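Print this page | E-mail this page
Reading time: 2 min

Pre-session checklist, arm teaching station, Rirnmont
Checked by: Ebony Lowther. Reviewed by: Corey Maihi.

1. Emergency stop within reach of operator – OK.
2. Speed limit in hand-guide mode set to 200 mm/s – OK. Was 300 after the June update; reset.
3. Cloth flat, no folds under the work area – Pass. Faint creases only.
4. Gripper fingers tight, no play – OK.
5. Buttons on forearm pad respond – OK. One sticks slightly; see item 7.

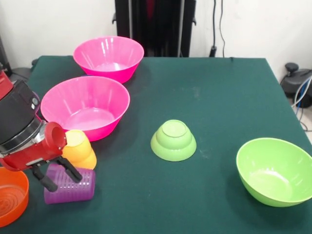
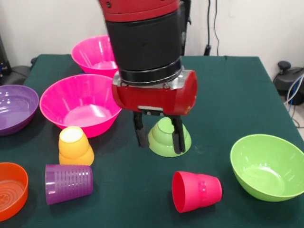
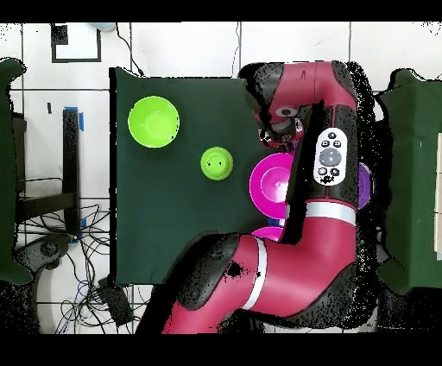
Station with bowls and cups set out on the green cloth, arm over the table.

6. Cables clear of operator's path – FAIL. Loose bundle on the floor beside the table, power brick among it. Tie up before next remote session.
7. Pad replacement – open. Part requested from Dunstan, order 115.
8. Remote control link drops to hold when released – OK. Tested from the Hiltside desk.

Corey: item 6 stays open until I have seen it. Hand guiding may continue from the clear side.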